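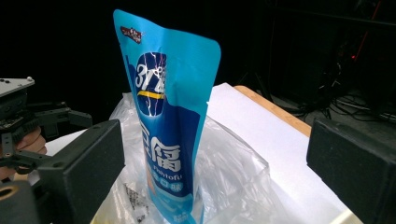 23. Juli 2026
Lesezeit: 3 Minuten
Drucken | Per E-Mail senden

Gerinnung, zweiter Durchgang mit Nigari

Bohnen wieder aus dem Sack von Bondel, über Nacht im Kühlraum eingeweicht. Beim letzten Mal standen sie auf der Fensterbank, und das Einweichwasser war am Morgen schaumig und roch säuerlich. Diesmal klar, kein Geruch. Bohnen innen gleichmäßig gequollen, beim Durchbrechen keine Delle mehr in der Mitte. Ein paar harte aussortiert.

Gemahlen mit der Suleo, mittlere Stellung. Auf fein setzt sich das Sieb zu, das steht schon im Januar so im Buch und gilt weiterhin. Wasser in kleinen Portionen nachgegeben, Mühle zwischendurch abkühlen lassen. Das Lager pfeift beim Anlaufen, nach kurzer Zeit ist es weg. Bitte beim nächsten Zerlegen nach der Dichtung sehen.

Kochen im großen Topf, Deckel offen, ständig gerührt. Schaum kam wie üblich schlagartig hoch, Flamme rechtzeitig heruntergenommen. Entschäumer nicht verwendet. Zehn Minuten leise gekocht, dann heiß durch das Tuch. Okara gut ausgedrückt, fühlte sich trockener an als beim ersten Durchgang. Geht in den Ansatz für die Bratlinge, liegt beschriftet im Kühlschrank, unteres Fach.

Sojamilch auf 80 Grad abkühlen lassen. Funlow-Fühler und Glasthermometer lagen 2 Grad auseinander, der Funlow zeigt mehr an. Ich habe nach dem Glas gearbeitet. Ob die älteren Einträge nach dem Fühler gehen, ist leider nicht überall vermerkt. Wer einträgt, schreibt das Gerät bitte dazu.

Nigari in warmem Wasser gelöst und in drei Gaben zugesetzt. Nach der ersten gekreuzt gerührt und den Strudel mit dem Löffel angehalten. Zweite nur über die Oberfläche verteilt, Deckel drauf, stehen lassen. Nach der dritten trennte es sich sauber: Flocken grob, Molke gelblich und durchsichtig. Beim ersten Durchgang blieb sie milchig. Da war die Lösung vermutlich zu schwach, oder die Milch war schon zu kühl. Beides gleichzeitig geändert, lässt sich also nicht auseinanderhalten.

Pressen in der Form von Barroso, Tuch doppelt gelegt. Erst nur das Gewicht des Deckels, dann einen Stein, dann beide. Der Deckel verkantet links immer noch, weil die Leiste gequollen ist. Mit Schleifpapier etwas abgenommen, muss nach dem Trocknen noch einmal nachgearbeitet werden.

Gewogen:
Block nach dem Pressen: 1289 g
Molke gesamt: etwa 2674 g (etwas ist beim Umfüllen danebengegangen)

Konsistenz: schnittfest, Kanten bleiben stehen. Innen zwei größere Hohlräume dicht unter der Oberseite, wahrscheinlich beim Einfüllen eingeschlossene Molke. Nächstes Mal die Flocken mit der flachen Kelle schichtweise einlegen und nicht kippen. Geschmack mild, hinten leicht bitter. Nach einer Stunde im kalten Wasser war das Bittere fast weg.

Bratprobe: Würfel in wenig Öl, gusseiserne Pfanne. Haften anfangs an und lösen sich, sobald die Unterseite Farbe hat. Kaum Spritzer. In Brühe gekocht behalten sie die Form, werden aber nach längerem Ziehen etwas körnig.

Offen:
- Vergleich mit Gips, gleiche Bohnen, gleiche Temperatur. Gips müsste noch im Schrank stehen, Dose ohne Etikett vorher prüfen.
- Funlow in Eiswasser und in kochendem Wasser gegenprüfen, Abweichung auf das Gehäuse kleben.
- Halber Block liegt in Wasser im Kühlraum. Wasser täglich wechseln, Geruch notieren.
- Tücher auskochen, ohne Waschmittel.
- Molke zum Abwaschen der Bleche probiert, löst Fett brauchbar. Rest steht im Eimer neben der Spüle und kann morgen weg.

Kontakt | Impressum | © Werkstattbuch Lebensmittel | Nach oben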